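Notebook, shared shop, bay by the windows
June 18, 2025
Gripper build, wrist camera on, arm down low over the floor

Started the day meaning to write code and spent the morning on my knees with a hex key, as usual. The plan was to get Jeltley (the arm, named before my time) to reach out near floor level without losing its nerve. Wrist camera is the cheap Kurnent module. Views from it: 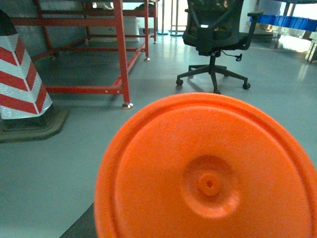
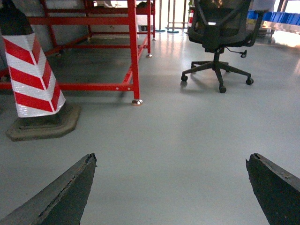
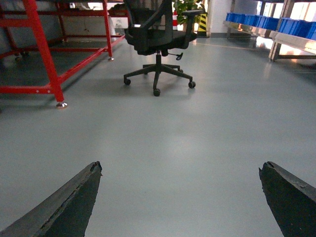

Do the gripper fingers need replacing before the grasp tests?
Leave them on for now. Grip depends on the inner pads, and those still hold a 600 gram test weight. Print a new pair when the pads start to slip, and print both, so the tips match.

Now the things I will forget by tomorrow.

Wrist joint: the new Vaher servo draws more than the old one and lets you know by humming. It hums at rest. It hums when told to stop humming. Lowered the hold current and got a quieter hum and a droop of 2 mm at full reach, so I put half of it back. Droop is now something I can live with, and Nayeli S. says the noise is in F.

Exposure: auto is hopeless near the windows. Every time the wrist turns that way the camera panics and the floor goes to mud, then it spends a second or so thinking about its life. Locked it by hand at 1200 and it behaves until the sun moves. Somebody should write a proper fix. I have written "somebody" in this notebook before and it has always been me.

Floor glare: the epoxy is lovely to sweep and terrible to segment. The detector kept reporting the reflections as objects, with great confidence, and planning around them. Raised the threshold and it stopped. It also stopped seeing a gray bracket I set down as a test, so that's a trade I haven't finished making.

Cable: the run along the forearm is too short by a thumb's width. At joint 3 limit it goes tight as a guitar string. Zip tie moved back, slack loop added, loop then caught on the elbow cover. Moved the zip tie back to where it was and limited the joint in software. Not proud of it.

Calibration: 7 runs on the checkerboard. The first was thrown out (board upside down, me). The rest agree well enough that I stopped there. Saved under the Dumum folder with the date, and please, nobody rename it "final" again.

Nayeli Z. wants the arm on a taller mount by August. Fine by me, but the base plate holes don't match and I'd like to see a drawing before I see a drill.

Next:
– longer forearm cable, with the right connector this time
– bracket test again, lower threshold, blinds down
– put the 3 mm hex key back on the board. It's in my pocket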